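홈 > 나들이 기록 > 전시·공방 > 로타우 오픈데이 다녀온 이야기

로타우(Rotau) 오픈데이, 하얀 모형만 실컷 보고 온 날

5월에 로타우 공방 오픈데이가 열린다는 얘기를 듣고 바로 신청했어요. 작년에는 신청 기간을 놓쳐서 남들 후기만 읽으며 배 아파했거든요. 이번엔 알람까지 맞춰 놓고 성공했습니다!

역에서 버스로 35분을 들어가야 해서 가는 길이 좀 지루했어요. 정류장에서 내리면 오르막이 나오는데, 안내문에는 그 말이 한 줄도 없더라고요. 저는 새 구두를 신고 갔다가 중간에 한 번 주저앉았습니다(가실 분들은 꼭 운동화 신으세요). 그래도 올라가면 바로 옆에 게를라흐(Gerlach)라는 빵집이 있어서 아몬드 크루아상 하나 먹고 기운을 차렸어요. 버터 향이 진하고 겉이 바삭해서, 먹고 나니 앞섶이 온통 부스러기였지만요.

접수는 오전 10시부터였고, 한 조에 16명씩 묶어서 들어갔어요. 저희 조는 대부분 어른이었는데 다들 초등학생처럼 들떠 있었습니다. 입구에서 이름표를 받고, 겉옷이랑 가방은 보관함에 넣고, 만져도 되는 것과 안 되는 것에 대한 설명을 듣고 나서야 문이 열렸어요.

로타우는 건축 모형이랑 전시용 축소 구조물을 만드는 곳이에요. 제일 유명한 게 '브레르카시아(Brerkasia)'라는 시리즈인데, 세상에 없는 도시를 건물 한 채씩 만들어 가는 작업이래요. 지금까지 만든 조각이 300점이라니 말 다 했죠. 1층에는 완성작이 유리장 안에 들어 있고 2층 작업실에서는 아직 색을 올리지 않은 것들을 볼 수 있는데, 저는 단연 2층이 좋았어요. 색이 없으니까 눈이 자꾸 형태로만 가요. 벽이 어디서 휘는지, 칸이 어떻게 나뉘는지, 그런 것만 보게 되더라고요.

특히 벽이 얇은 것들 앞에서 오래 서 있었어요. 둥글게 휘어진 칸막이가 반원을 그리면서 주머니 같은 공간을 만들고, 그 옆으로 원통 모양 기둥이 올라가는 식인데, 전부 하얀색인데도 전혀 심심하지가 않아요. 빛 받은 윗면은 눈부시게 환하고, 안쪽 면에는 푸르스름한 그늘이 살짝 고여 있고요. 저는 원래 알록달록한 걸 좋아하는 사람인데 이날만큼은 취향이 바뀐 줄 알았습니다.

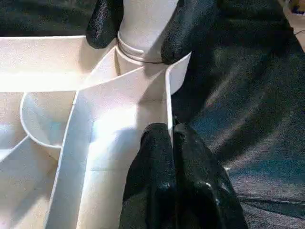

같은 조에 계시던 한 분은 이런 모형은 칠하기 전이 제일 솔직하다고, 색이 올라가면 이음매 같은 건 눈에 안 들어오게 되니 지금 많이 봐 두라고 하셨어요. 예전에 학교 과제로 모형을 만들 때는 벽 두께 맞추는 데서 늘 망쳤다는 말씀도 하셨고요. 저도 얼른 고개를 끄덕였습니다. 두께 얘기라면 저도 할 말이 많거든요. 종이로 집 만들기 키트를 샀다가 지붕에서 포기한 사람이 바로 접니다.

그 말을 듣고 나서는 표면에 희미하게 지나가는 선들만 찾아다녔어요. 가까이 가야 겨우 보이는 정도인데, 한번 보이기 시작하면 계속 그것만 보여요. 작업실에 계신 분께 이게 층이 쌓인 자국인지 이어 붙인 자리인지 여쭤봤더니 작품마다 다르다고 하시더라고요. 더 캐묻고 싶었는데 뒤에 줄이 길어서 참았습니다.

오후에는 체험이 있었어요. 4가지 중에 하나를 고르는 건데 저는 '곡선 벽 세우기'를 골랐습니다. 얇은 흰 판지를 둥글게 말아서 바닥판 홈에 끼우는 거라 쉬워 보였는데, 손을 떼기만 하면 스르르 펴져 버려요. 옆자리 분은 벌써 기둥까지 세우고 계셨는데 저는 첫 벽에서 한참을 헤맸고요. 결국 완성은 했습니다! 살짝 기울었는데 그게 또 귀여워서 지금 책장 위에 올려 뒀어요.

나오는 길에 있는 작은 매장은 스커클로(Skirklow)라는 문구 브랜드랑 같이 꾸며 놓은 곳이었어요. 브레르카시아 도면이 인쇄된 노트가 예뻐서 두 권 샀고, 연필 세트는 가격표 보고 조용히 내려놨습니다. 엽서는 종류가 적어서 좀 아쉬웠어요. 하얀 모형만 모은 엽서 세트가 있었으면 무조건 샀을 텐데요.

아쉬웠던 점도 하나 적자면, 2층 관람 시간이 너무 짧아요. 1층에서 설명이 길어지다 보니 정작 작업실에서는 마음이 급해지더라고요. 혹시 가실 분은 1층은 체험 끝나고 다시 볼 수 있으니까 먼저 2층에 집중하시는 걸 추천해요. 저는 그걸 집에 갈 때쯤 알았습니다.

돌아오는 버스에서는 내내 잤고, 집에 와서 씻고 나니 또 가고 싶어졌어요. 가을에도 한 번 더 연다는데 그때는 '기둥 깎기' 체험을 해 보려고요. 같이 가실 분은 댓글 남겨 주세요, 크루아상은 제가 살게요!

문의: 블로그 쪽지함 | 글과 사진 무단 전재 금지 | 맨 위로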